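Fidora 小件教具盘点记录数据集
数据卡与使用说明

版本:1.2
发布日期:2024年6月17日
维护人:Mwanaisha Mfinanga、Elibariki Mrema
文件格式:CSV(UTF-8,无 BOM),附 JSON 字段定义
许可:CC BY 4.0

概述

Fidora 收录 Makokha 教具流转站的盘点单 900 份,涉及 114 个存放点。每份盘点单对应一次针对单一容器的清点,记录容器编号、物料类别、清点前账面数、清点后实数、差异及差异原因。物料以拼插件、计数片、珠子、几何小块等散装小件为主,共分 70 个类别。

数据集用于研究小件物料的账实差异:差异集中在哪些类别,与容器满载程度是否相关,换人清点后是否复现。它也可作为库存类课程的练习数据。原始记录为纸质表格,由 Oduor Kimaro 和 Erasto Obura 录入,Donal Mac an tSaoi 编写校验脚本。

文件清单

sheets.csv:盘点单主表,一行一份。
categories.csv:物料类别表,含父类、计量单位和单件参考重量。
locations.csv:存放点表,只含编号和区域代码,不含地址。
recount.csv:复盘表,一行一份复盘单,通过 sheet_id 与主表关联。
schema.json:字段类型、取值范围和缺失值约定。
check.py:一致性校验脚本,仅依赖标准库。

主表字段

sheet_id:字符串,主键,以 S 开头。
loc_id:字符串,外键,指向 locations.csv。
box_code:字符串,容器编号。同一编号在不同存放点可重复,须与 loc_id 联合使用。
cat_id:字符串,外键,指向 categories.csv。
qty_book:整数,清点前账面数。
qty_real:整数,清点后实数。
method:枚举,取值为 hand(逐件清点)、weight(称重换算)、mixed(先称重,余量逐件)。
fill:枚举,取值为 low、mid、high,由清点人目测填写。
reason:枚举,差异原因代码,见下文。
note:字符串,自由文本,可为空。已删除人名和联系方式。

差异不单独存储,由 qty_real 减 qty_book 得到。1.0 版曾包含 diff 列,个别行符号相反,自 1.1 版起删除。

采集流程

盘点以容器为单位。清点人从账面打印空白单,账面数折到背面,清点结束后再翻开填写。容器内只允许一种 cat_id;发现混装时先分拣,分出的部分另开一份盘点单,两份单的 reason 均填 MIX。

逐件清点时每满十件移入托盘一侧,整组计完再处理余数。称重换算使用类别表中的 unit_weight,容器皮重须当场称取,不得沿用旧值。单件重量低于 0.5 克的类别禁用 weight 方法,应改用 hand 或 mixed。这一限制写入校验脚本,违反的行会报错退出。
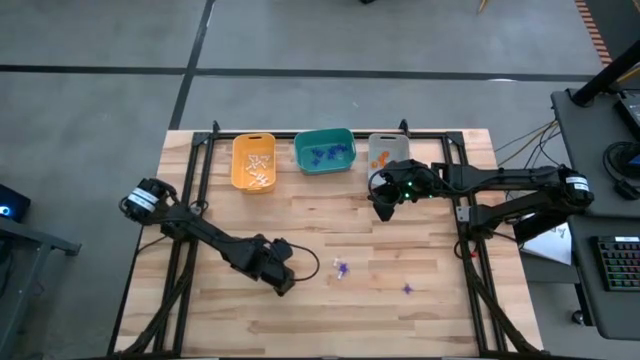
容器的颜色不作为字段收录。早期表格中有颜色栏,但各存放点用法不一致:有的按物料类别分配颜色,有的按年龄段,有的沿用现成容器。录入阶段曾尝试映射到统一色表,“橙”“橘黄”“深黄”的边界无法从纸质记录中还原,该列最终放弃。需要区分容器时请使用 box_code。

复盘

主表中有 282 份盘点单做了独立复盘。复盘由另一名清点人完成,间隔期间容器封存,不得借出。抽样按类别分层,每个类别至少抽取一份。复盘表只记录复盘实数和方法,不覆盖主表数值。两次结果不同时,主表保留首次结果,是否采用复盘值由使用者决定。

复盘不改变 reason。若复盘发现首次清点有误,在 recount.csv 的 flag 列填 1。

差异原因代码

OK:无差异。
LOSS:遗失,借出后未归还或归还不足。
DMG:破损报废,未及时销账。
MIX:混装,物料进入其他容器。
BOOK:账面录入错误,有凭证可查。
UNK:原因不明。

LOSS 与 UNK 的划分依赖借出单是否留存。借出单缺失的存放点,UNK 占比偏高,不宜据此比较各存放点的管理水平。

缺失值

整数字段缺失记为空串,不使用 0 或 -1。fill 缺失较多,主要见于一月录入的批次,当时的表格尚未印制该栏。这些行未做补填。method 缺失的行在录入时退回核对,仍无法确认的已整行剔除,未计入 900 份。

已知问题

一、部分几何小块按套入账、按件清点。categories.csv 的 unit 列已统一为“件”,换算系数保存在 set_size 列。换算后账面数必为 set_size 的整数倍,实数则未必。
二、星形件与雪花形件在旧编码中共用一个 cat_id,1.1 版拆分。拆分依据为 note 中的文字描述,描述不足的行归入父类。按类别汇总时应同时检查父类下的直属记录。
三、存放点的盘点频次不均,直接求平均会使频次高的存放点权重过大,建议先按 loc_id 聚合。
四、fill 为目测值,未做清点人之间的一致性检验。
五、note 为原文转录,保留错别字和方言用词,不适合作为规范文本语料。

不适用的场景

本数据集不含借阅人信息,不能用于推断个人行为。采集范围限于单一流转站及其下属存放点,不代表其他机构的损耗水平。类别表中的 unit_weight 为本站抽样称得,不同批次的塑料件可能有偏差,勿直接用于采购验收。

校验

在数据目录下执行:
python check.py --dir . --strict

脚本依次检查主键唯一性、外键完整性、枚举取值、称重限制和整套换算。不加 --strict 时,换算类问题只输出警告。返回码 0 为通过,1 为存在错误,2 为文件缺失。

若使用 Skirkix 导入,需将 loc_id 与 box_code 显式设为文本类型,默认类型推断会去掉前导零。Visov 用户可直接加载 schema.json,无需额外设置。

变更记录

1.2:补录复盘表 flag 列;修正 locations.csv 中重复的区域代码;校验脚本增加称重限制。
1.1:删除 diff 列;拆分星形件与雪花形件;统一计量单位。
1.0:首次发布。

引用与反馈

引用时请注明数据集名称、版本号和维护人。使用中发现错误,请提交 sheet_id、字段名和判断依据,修正随下一版发布。纸质原件由 Makokha 教具流转站保存,核对申请由 Elibariki Mrema 受理。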